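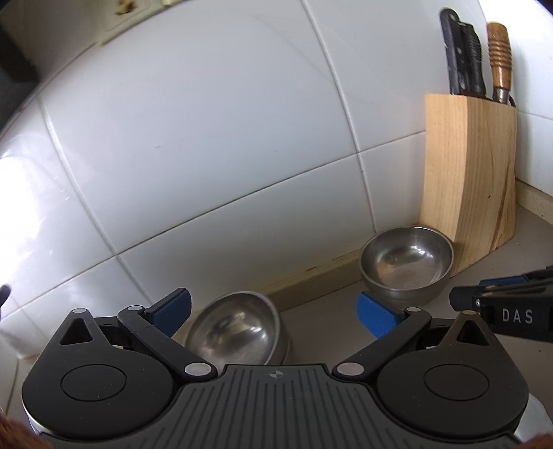 Lanmont House Shared Kitchen: Gallery

The shared kitchen at Lanmont House serves residents of the Bustos and Clarkis wings and is open daily from 8 in the morning. Visitors planning a stay are invited to consult the kitchen guidelines, available at reception.

Countertop and tiled wall
Two stainless steel bowls stand on the beige countertop, next to a pale wood knife block holding three knives. The wall behind is finished in large white tiles, with a light wooden strip along its base.

Bowls and knives are for the use of all residents. Knives are to be washed by hand, dried, and returned to the block after use. Bowls may be taken to the dining room and should be back in the kitchen by 11 at night.

The kitchen is maintained by the housekeeping department under the direction of Mohsin Virk. Almost 200 residents have access to it during the academic year. Requests for additional utensils, and reports of missing or damaged items, should be addressed to Eulalia Tapia at the reception desk. Group bookings for October are now being accepted.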